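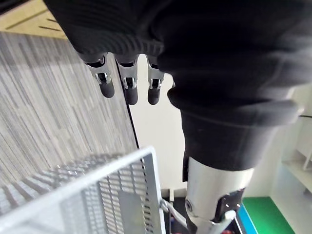 Lill wanted to know, before I had even put my coffee down, whether we were still throwing out the episodes where the hand goes in, stops, backs off and tries again, and whether that wasn't a bit of a waste given how many of them we have.

It's a fair question and I've been chewing on it all day, so let me get it written down while it's fresh.

December 9, 2021. Notbridge room, basket tasks.

My answer this morning was yes, we throw them out, and by lunch I had talked myself halfway around to no. The old rule came from October, when we were doing the Vasteo set and everything had to be one clean reach, one grasp, one lift. That made sense for a first pass. But the policy we trained on it had clearly never seen a bad approach in its life, so the moment it was a little off to one side it just kept pushing, poor thing, as if the basket would come to it sooner or later. If we want it to back off and try again, it has to see somebody back off and try again. So from today the retries stay in, with their own tag (I've been typing "retry" in the notes field, please use the same word so the search works!), and the only ones we drop are where the operator loses tracking or the recording stops early.

Plan for the session was 20 episodes per basket position, starting on the round table, and I wanted the operator to vary the approach a little each time without being told how. People are very good at this if you leave them alone and very bad at it if you say "be random," at which point they all do the same two things in turn.
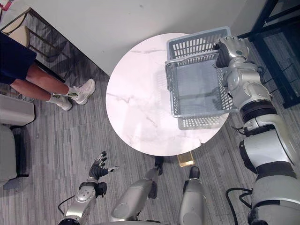 Gray basket on the marble table, right hand on the corner, left hand open.

Notes on grasping, mostly for me. The corner is tempting because it's easy to see from the head view, but I'd like a good share of mid-rim grasps as well, or we'll end up with a model that only believes in corners. The left hand is the other thing. We let it do whatever the operator's own left hand is doing, which means it drifts, and I have a nagging feeling the model will learn the drift as if it meant something. I'd like to try one batch with the left arm parked and one with it free and compare the 2 on the same held-out positions. It's a cheap test and I keep putting it off.

Wrist view: I went back and forth on whether to keep it on for the walking-up part, when it mostly sees carpet and the robot's own body. Keeping it. Disk is cheap, and the Feltivis loader can mask out that stretch later if we decide it hurts. What we can't do is get it back once it's gone. Same reasoning for the hand joint readings, which I would like at full rate from now on, please, no more thinning them out at the recording end.

Running total for the whole basket family now stands at 700 episodes, counting October but not counting the ones we tossed. I did go looking for the tossed ones this afternoon, hoping to rescue a few retries, and they really are gone, so that's that.

Left to do:
- write the retry tag into the operator sheet
- parked vs. free left arm, one batch each
- ask Lill if the instruction text should say "basket" or "bin," we have both in there and I'm guilty of most of the bins
- move the table before the next batch, we've had it in one place too long

Feltivis shared notebook | Questions: leave a note on the page | © 2021 Feltivis | Back to top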